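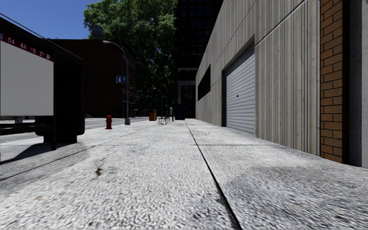
Abb. 7: Gehwegfläche aus Betonplatten mit Längs- und Querfuge, Computersimulation.

Wie lange muss ein Zwangsmischer den Beton für Pflastersteine mischen? In unseren Versuchen genügten 30 Sekunden Nassmischzeit, wenn die Feuchte des Sandes vorher gemessen wurde.

Untersucht wurden die Mischanlagen in den Werken Prustthorpe und Grodby. Beide Werke benutzen denselben Zement, aber verschiedene Dosierwaagen. Im Werk Grodby wird das Wasser in zwei Schritten zugegeben, in Prustthorpe in einem Schritt. Es wurden 34 Chargen gemischt, davon 25 mit der Steuerung Standus. Die übrigen Chargen wurden von Hand gesteuert und dienen als Vergleich.

Bei den Chargen mit Standus war die Streuung der Konsistenz kleiner – dies gilt für beide Werke. Die Abnutzung der Mischschaufeln wurde erst im November erfasst und ist deshalb nur für Grodby angegeben. Der Einfluss der Steinform auf die Verdichtung wurde nicht betrachtet. Für die Rütteltische der Bauart Morais liegen noch keine vergleichbaren Werte vor.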